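How to Run a Picture Dictation With Beginning English Learners

Picture dictation is my favorite speaking and listening activity, and I have used it every January since I started teaching newcomers! One student talks, the other draws, and there is so much laughing that the shy kids forget to be shy. I first saw it done by Snædís Bergmann, who taught next door to me for 11 years, and I've been tinkering with her version ever since.

What you need: blank paper, pencils, and a short word bank on the board. Keep the bank small. Mine has shape words, size words and place words (next to, under, between, in the corner).

Step 1. Model it badly. Draw while a student gives you directions, and get things wrong on purpose. If she says "a house," draw it tiny and upside down. The class will start shouting "Bigger! Turn it around!" and there's your language lesson, already going. 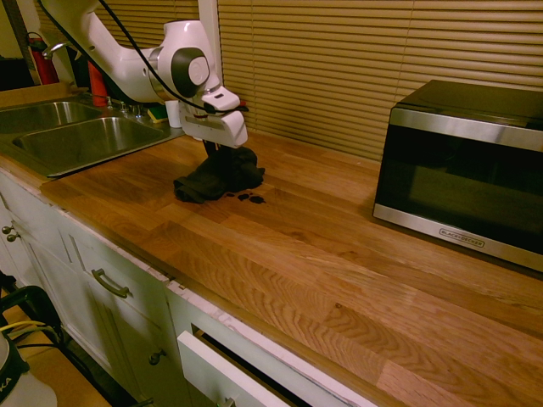

Step 2. Pair students up. I like to put a newer student in the drawing seat first so he can listen before he has to produce anything. Partners who share a home language are fine — just ask them to try the English first and use the other language when they get stuck.

Step 3. Give the speaker a simple drawing to describe, face down. Three or four objects is plenty. Set a timer for 3 minutes and let them go. Walk around and write down the phrases you hear, both the great ones and the almost-there ones.

Step 4. Compare. Partners put the two drawings side by side and talk about what's different. Offer a frame like "I said ___, but you drew ___." This is where my students talk the most, so don't rush it! 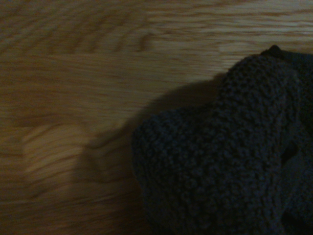
Step 5. Switch roles with a new drawing.

Step 6. Write. Each student picks one drawing and writes directions for it. Newcomers can label and copy from the word bank, and students who are further along can write a full paragraph.

For older groups, try made-up creatures instead of houses. My seventh graders invented one called a Florkela, with far too many knees, and they still ask to draw it again.

Updated 8th July with the writing step.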